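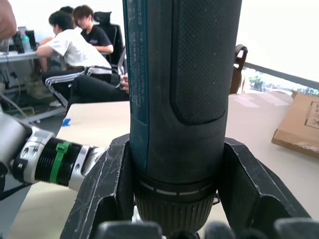
My grandad used to say you could tell a good tool by how it felt in your hand, and I reckon he was mostly right. Have you ever held a power tool (with a grown-up's help, of course)? They're heavier than they look! Most of them have rubber where your hand goes. Rubber is squishy, so it grips your skin, and people who make tools press tiny patterns into it too. See the black panel with the fine criss-cross lines, next to the teal strip? Run your thumb over something like that and you'll feel lots of little bumps. Further down there's a ribbed black ring with grooves going up and down, and grooves are great for gripping as well.

## What is grip, anyway?

Grip comes from **friction**. That's the rubbing force you get when two things touch and try to slide past each other. Socks on a shiny floor? Not much friction - wheee! Bare feet on the same floor? Heaps more.

## Try it at home

My neighbour Žofie and I did this one at her kitchen table. You'll need:

- a jam jar with the lid on
- a rubber band
- a drop of dish soap

1. Twist the lid off with dry hands. Easy!
2. Put it back on, rub the soap on your fingers and try again. Slippery, hey?
3. Rinse and dry your hands, stretch the rubber band around the lid and have another go.

Žofie tried it 3 times with soapy fingers and got the giggles every time. With the rubber band on, the lid came off straight away.

Now go on a grip hunt. Check your toothbrush, your bike handles and the bottoms of your runners, and draw the patterns you find. My favourite colour for drawing them is purple.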